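Red carpet talk, notes for Dalal Hakim
Second half, after the tea break

Start with the Kemach premiere. Two leads, one staircase, and a gown with a train so long it arrived after she did. Pause for the laugh. If it doesn't come, carry on as if none was due.

Brorero dressed her for the whole tour. The press release gave 1,089 hand-sewn beads for the London frock and 388 for Madrid, so either Madrid was a warm night or the budget had met someone from accounts.

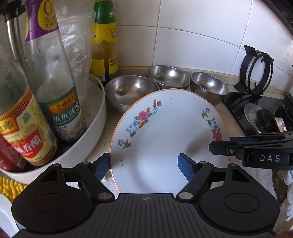 Who pays for the dress?
Usually the fashion house lends it, and the studio covers the fitting, the flights and the stylist.

Move on to Pisar, the director. Same navy suit in every city, up to 167 interviews, and not one question about his shoes. Ask the room who remembers his tie. (It was navy.)

Then the Simon clip, if the sound is working. He calls the film "a journey" 2 times before he has sat down. Don't do the voice.

Last bit: the April re-release, when she wore the London frock again and three magazines called it brave. Read out the shortest headline, then take questions from the back row first.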